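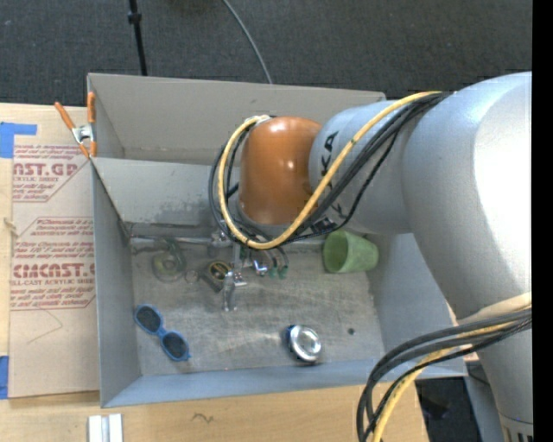
Sourdough bench notes, August, 6:40 a.m.

Starter check first. Brisska (the rye one, named by Lurdes, who names everything) had doubled overnight and smelled like green apples. Luo, the white one, had risen the height of a thumbnail and smelled like nail polish. Luo gets fed twice today and a stern look.

Flour. The new sacks of Ultex are in. Same label, same price, different flour. Last month's batch took water at 76 percent and asked for more. This one at 76 spread across the bench like it was late for something. Evanthia thinks it's the new harvest. I think it's my scale, but I weighed the same jar of salt on both scales and got 441 g each time, so I owe the scale an apology and Evanthia a coffee.

Dough A: Ultex, 76 percent water, all of it at once. Mixed by hand, rested an hour, salt after. Slack from the start. Four folds, no improvement I could swear to. Shaped it anyway, in the sense that I moved it from one place to another.

Dough B: same flour, same total water, but the last splash held back and worked in with the salt. Much better. Held an edge after the third fold and came off the bench scraper clean. Total dough weight 1,551 g, divided in two by eye and then corrected, as usual, in favor of the one I intend to take home.

Kitchen was warm by nine. Bulk went faster than the sheet says. The sheet was written in February by someone wearing a sweater (me). Need a summer column.

Bake

Lalolora's deck still runs hot at the back left. Put A there out of spite. Steam for the first part, vent open after. A came out wide and flat with a very handsome crust, the bread equivalent of a good hat. B stood up properly and opened along the cut. Crumb on B even, a little tight at the base. Crumb on A had one cavern you could keep keys in.

Taste: A is better. I've written that down because Lurdes watched me chew and would have told everyone. More sour, more chew. B is polite.

To try next

— Ultex at a lower hydration, water held back as in B, but with A's longer rest before salt.
— 3 folds instead of four. The last one on B did nothing I could feel.
— Shorter bulk if the room is as warm as today. Go by the dough and ignore my sheet.
— Feed Luo on half rye for a couple of days. If it still sulks, restart it from Brisska and don't tell Evanthia, she's had it longer than the mixer.

Evanthia, if you read this before I'm in: the tub on the lower shelf with no lid label is levain for tomorrow. Please don't make pancakes with it again. They were good, but please don't.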